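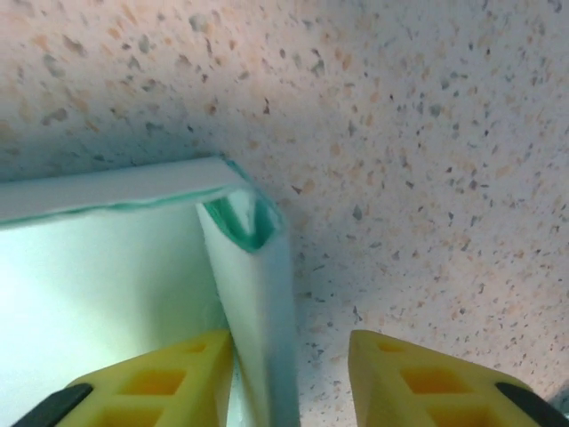
Can a machine do the boring jobs yet? (packing bench and home)

grustska_bench
We pack small orders at Clirnholm and most of the day goes on folded card boxes. Open the box, put the thing in, close the lid, stack it. I've been asked whether an arm with a two-finger gripper could take over the box handling by spring. My own view is no, but I've been wrong before. Has anyone here got one doing this for a whole shift without a person standing next to it?

Onishi_Dave
Whole shift, yes, but only with one size of box and a jig to hold it. Ours did 1532 boxes in December with 2 people looking after the line, and they were doing other work as well. It's slower than a good packer and it doesn't get bored.

plumtree
What counts as looking after? If someone has to walk over every time a box goes crooked I wouldn't call that automated.

Onishi_Dave
Clearing jams and topping up the flat stock. I don't count topping up, you'd do that for any machine.

plumtree
I would count it. It's a chore. You've swapped one chore for another.

Renata Szewczyk
I worked on box handling at Grunasora before I moved to maintenance. The arm was never the hard part. Thin board is. If you take a box by the side wall, one finger goes inside and one outside, and you have to close on something that bends. Too wide and the wall slips. Too tight and you crease it, and then the lid won't sit right. The corners are worse because the layers are folded over each other and there can be a gap between them. We told ours to stay away from the corners altogether.

grustska_bench
That's useful. Did you use force sensing or just set a width?

Renata Szewczyk
Set a width to begin with. It worked until the supplier changed the board, and then we had a pallet of dented boxes. After that we watched the motor current, which was better but still not great. A suction cup on the flat of the lid was more reliable than fingers for closing, if you have the room to fit one.

kettle_on
Coming at this from the house side. I'd pay good money for something that clears a worktop. Not vacuuming, that's been done. I mean picking up whatever has been left out and putting it in the right place. My dad is 81 and bending and lifting is what he struggles with, he can push a hoover round fine.

Rin Hosoda
A worktop is harder than a packing bench. On the bench you know what is coming. At home it might be a mug, a letter, a wet cloth, half an onion. I've seen arms do each of those on a good day. I haven't seen one do all of them in a kitchen it didn't know.

Onishi_Dave
Agree with Rin on homes. Disagree that shop floors are easy though. Our place is only easy because we spent months making it easy.

plumtree
So the answer to the first post is no then.

Onishi_Dave
The answer is yes if you change the job to suit the machine. That's how every machine on our floor got there.

Rin Hosoda
I'd go further than plumtree would like. If 95 in 100 go through and the rest get set aside for a person to sort out at the end, that's worth having. You only need someone there for an hour.

plumtree
Depends what happens to the other five. Set aside is fine. Crushed and sent to a customer isn't.

grustska_bench
We have four sizes and they change with the season, so by Dave's rule we're out unless we cut that down. I'll ask if we can run a trial on the smallest one only. Renata, how long did yours take to set up?

Renata Szewczyk
Six weeks before I'd leave it alone over a tea break. Get a few flat packs from the next batch of board before you start, and try those as well.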